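Skaltenia Small Paper Carrier, White

I went through a lot of takeout bags before I settled on this one for the shop. It's a plain white paper bag with twisted-paper handles, it stands up by itself on the counter, and it's the one I reach for when an order is a couple of drinks and something sweet. Long straws go in upright along the side, so they don't get bent under the cups!
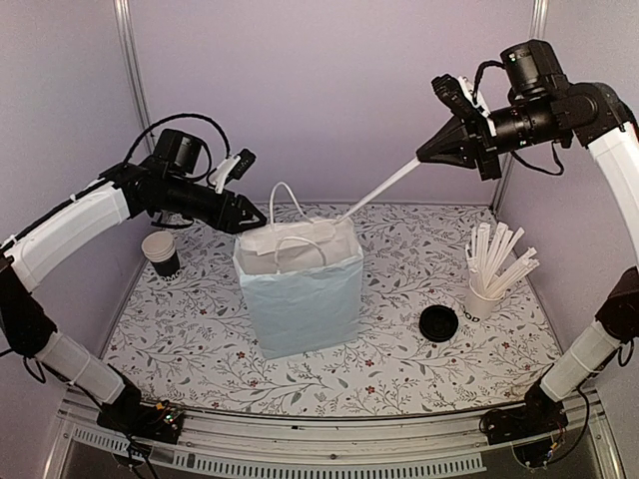 2 min read

I sell them in packs of 60, and the pack price drops once you take 11 or more (just put the number in the cart and it sorts itself out). There's no print on them. If you want your name on the front, a rubber stamp works fine, but stamp while the bag is still flat and give the ink a minute. I learned that one with a whole morning's worth of smudges.

I fold the top rim inward before I start packing. It keeps the mouth open and gives you something firm to hold, and the handles stay out of your way. Straws last, always, after the napkins.

The branch-and-flower table cover is the Lastell one, sold separately. It wipes down easily and I've got it on every table now, home included.

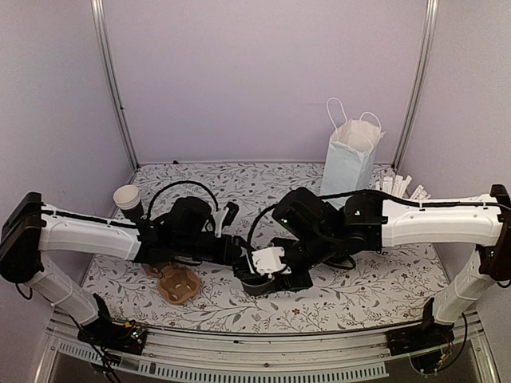
Boonsong Khunthong wrote to me that the handles held fine with two large iced teas and a box of dumplings, but that he'd like a slightly wider base for the four-cup trays. Fair point! I've asked Wultico for a wider size and hope to have it in February. Until then, the tray fits if you tip it in at an angle.

Ships flat. Returns within 21 days on unopened packs.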